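프라스우드 안경 나눔 창구, 6월부터 도서관 1층으로 옮겨

프라스우드 마을도서관 1층 열람실 옆에 작은 창구가 새로 문을 열었다. 집집마다 서랍 속에 잠들어 있는 안경을 받아 손질한 뒤 필요한 이웃에게 다시 건네는 '안경 나눔 창구'다. 그동안 윌홈 거리의 옛 우체국 건물 2층에서 운영되어 왔는데, 계단이 가팔라 어르신들이 오르내리기 힘들다는 이야기가 끊이지 않았고, 마침 도서관에서 정기간행물실로 쓰던 자리가 비면서 6월부터 이곳으로 살림을 옮기게 되었다.

창구를 맡고 있는 노린 니아지 씨는 이사 첫날 아침부터 떡과 보리차를 차려 놓고 사람들을 맞았다. 예전 자리를 기억하는 단골들이 안부를 물으러 들르는 바람에 정작 짐 정리는 오후 늦게야 시작되었다고 한다. 니아지 씨는 "이삿짐보다 손님이 먼저 들어왔으니 복이 들어온 셈 치기로 했어요. 이제는 무릎 아픈 분들도 마음 편히 오실 수 있으니 그게 제일 반갑지요" 하며 웃었다.

지난 한 해 동안 창구에 들어온 안경은 514개를 넘는다. 돋보기가 가장 많고, 아이들이 자라면서 작아진 어린이용 안경테와 선글라스가 그 뒤를 잇는다. 들어온 안경은 먼저 미지근한 물에 중성세제를 풀어 닦고, 코받침과 나사를 살핀 다음 도수를 재어 쪽지에 적어 둔다. 렌즈에 흠집이 깊은 것은 테만 따로 모아 두었다가 새 렌즈를 맞추려는 사람에게 내준다. 도수 재는 일은 로사노 안경원에서 한 달에 두 번 나와 도와주는데, 벌써 아홉 해째 이어지고 있는 인연이라 이제는 서로 김장 김치까지 나누어 먹는 사이가 되었다고 한다.

안경집도 함께 받는다. 안경은 멀쩡한데 넣어 다닐 집이 없어 주머니에 그냥 넣었다가 다리가 휘는 경우가 의외로 많기 때문이다. 뚜껑이 잘 닫히고 안감이 해지지 않은 것이면 색이나 모양은 가리지 않는다. 안경을 받아 가는 사람은 마음에 드는 안경집을 하나 골라 갈 수 있는데, 이 고르는 시간이 또 제법 길어서 옆 사람에게 어느 쪽이 어울리느냐고 묻다가 말동무가 되는 일도 흔하다.

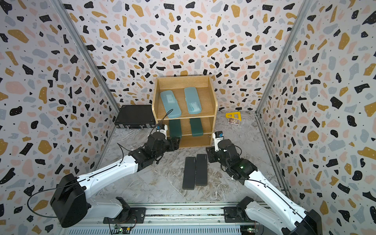
안경을 맡길 때 미리 예약을 해야 할까?
예약 없이 창구가 열려 있는 시간에 가져오면 되고, 시간이 맞지 않으면 도서관 대출대에 이름을 적어 맡겨도 된다.

창구는 도서관이 문을 여는 날 오전 11시에 열어 오후 4시에 닫는다. 받아 가려는 사람은 지금 쓰고 있는 안경이나 최근에 받은 처방전을 들고 오면 비슷한 도수를 찾기가 한결 수월하다. 처방전이 없어도 돋보기는 그 자리에서 신문을 읽어 보며 고를 수 있다. 다만 아이들 안경은 눈이 한창 자라는 때라 안과 검진을 먼저 받은 뒤 테만 골라 가기를 권하고 있다. 콘택트렌즈와 렌즈 세척액은 뜯지 않은 것이라도 받지 않는다.

자리를 옮기면서 새로 생긴 것도 있다. 다마드 마을에 사는 주민들을 위한 찾아가는 창구다. 다마드에서 프라스우드까지는 버스가 드물게 다니고 갈아타기도 번거로워, 그동안 이웃 편에 안경을 부탁하는 사람이 많았다. 앞으로는 두 달에 한 번씩 니아지 씨가 안경과 작은 드라이버 꾸러미를 챙겨 다마드 마을회관을 찾는다. 헐거워진 나사를 조이고 닳은 코받침을 갈아 주는 간단한 손질도 그 자리에서 해 준다. 첫 방문 날짜는 마을회관 게시판에 따로 붙일 예정이다.

창구에서 요즘 가장 아쉬워하는 것은 도수가 높은 돋보기다. 찾는 사람은 꾸준한데 들어오는 물량이 적어 이름을 적어 두고 기다리는 주민이 여럿 있다. 부모님이 쓰시던 안경을 차마 버리지 못하고 간직하다가 조심스레 들고 오는 분들도 있는데, 니아지 씨는 그럴 때마다 차를 한 잔 내고 안경에 얽힌 이야기를 천천히 듣는다고 한다. "어떤 분은 어머니가 그 안경으로 성경을 세 번 베껴 쓰셨다고 하시더라고요. 받아 가시는 분께도 그 이야기를 꼭 전해 드렸어요."

문의는 도서관 1층 안내대에서 받으며, 전화로 물어보아도 창구로 연결해 준다.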